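Finish bench notebook, Rovness shop
18 January 2023

Wiping varnish trials, third batch. Carrying on from the September notes, where the second coat stayed tacky on the oak pieces and I blamed the cold.
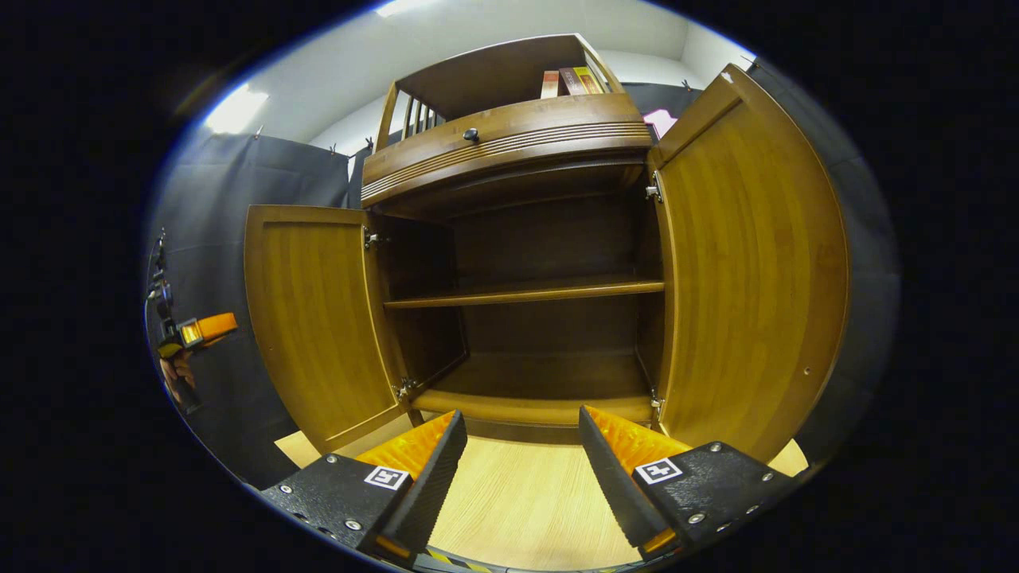
The cold was part of it but I no longer think it was the main part. The heater in the finish room has been on a thermostat since before the holidays and the oak strips from the Gristorau offcuts still dragged under a fingernail the morning after. Maple and birch strips wiped at the same time, from the same jar, were hard enough to sand.

Setup for this batch. 12 strips, all planed the same day, sanded to 180 and vacuumed. Four oak, four maple, four birch. Half of each got a wipe of mineral spirits first and were left overnight before any finish. Varnish is the Mofokeng job leftover, the can opened in September, thinned one to one. I strained it through a paint filter and there was some skin in it, more than I would like. Should have bought a fresh can and will for the next batch.

Coat one went on Monday afternoon. Flooded on with a folded cotton rag, left ten minutes, wiped off with a clean one. The oak drank it and then started bleeding back out of the pores, small shiny beads along the open grain. I wiped those at half an hour and again at an hour. On the last batch I only wiped once, and I think that is most of what went wrong. The beads dry as little soft bumps and the next coat traps them.

Coat two went on Tuesday after a light pass with a gray pad. Checked this morning:

Oak, no spirits wipe: dry on the flat, slightly soft in the pores. Two of the strips in this group and both the same.
Oak, spirits wipe: dry. One strip has a dull patch near the end where I must have wiped too hard.
Maple, both ways: dry, no difference I can see or feel.
Birch, both ways: dry. Blotchy, as birch always is with this stuff. Washcoat next time.

So the spirits wipe may help on oak, but two strips against two is not much to go on, and I may simply have been more careful with the second pair. Repeat before anyone changes how they work.

Sheen. I can't tell the difference between two coats and three on maple under the window light. Under the bench lamp three looks a little deeper. For the insides of things two is enough. For tops and door fronts I would still do three, with a day between.

Rubbing out. Tried the spare maple strip from batch two, which has had months to cure. Wet sanded with 1000, then 3000 on a foam block with a drop of dish soap in the water, then paste wax. Very smooth, almost too slick, and it went from satin to something closer to gloss. Stopping at 1000 and waxing with a white pad looks better to me — more like the old pieces that come in for repair.

Costs, for the Grusadham quote: I have used 147 ml of the thinned mix on this batch so far, both coats, and a fair amount of that went into the rags. Don't scale straight up from test strips. A big panel wastes less per square foot than a narrow strip where half of it runs over the edge.

Rags. There were two balled up in the open bin on Tuesday night — please don't. Lay them flat on the concrete outside until stiff, or put them in the water can with the lid on. Oil varnish rags heat up on their own and we have a lot of sawdust in here.

To do:
New can of varnish, write the opening date on the lid.
Coat three on all oak and half the maple tomorrow.
Washcoat on fresh birch, thin shellac, let dry overnight.
Find out where the second hygrometer went. The one by the door reads high.
Label the strips on the back in pencil. Marker bled through on two of them.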